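Unit 3 – Sorting by Color: Blocks and Plates
Course notes, G. Setiawan

1. Materials
Two cubes, two round plates, a clear white table. The starting position for the blue cube is the bare tabletop near its plate.

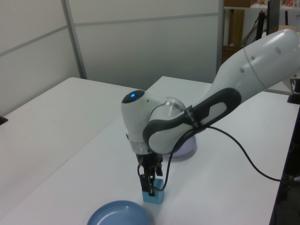
2. Matching rule
A cube belongs on the plate nearest to it in hue – distance on the table does not count. Lightness may differ.

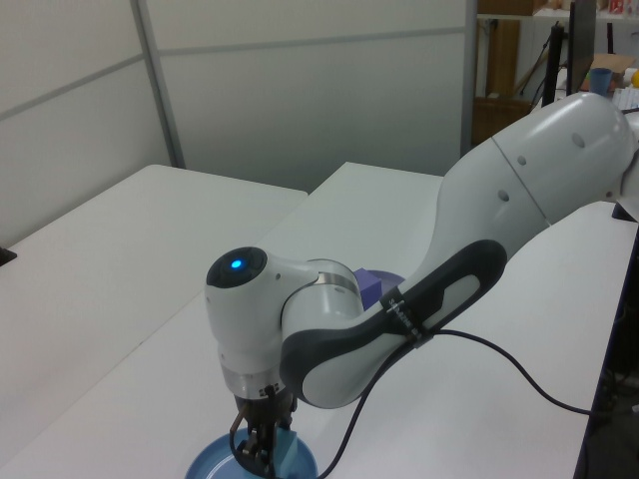
Fig. 2. Light blue block in the blue plate.

3. Placement
Lower the cube toward the middle of the plate and release it low. Contact with the rim scores as a miss.

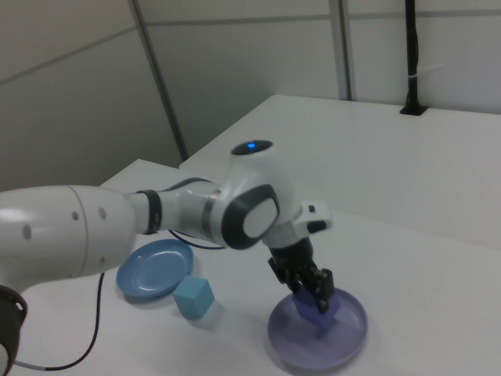

Page last changed: Sunday, January 5, 2020

4. End state
Each plate holds its own color. Record 20 trials on the Rirken sheet.

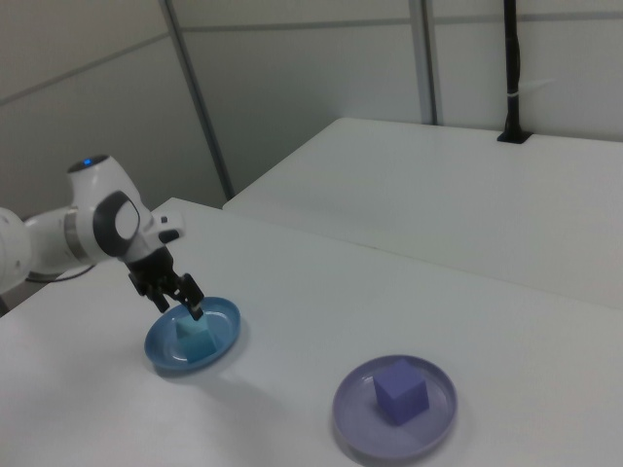 Fig. 4. Both cubes on matching plates.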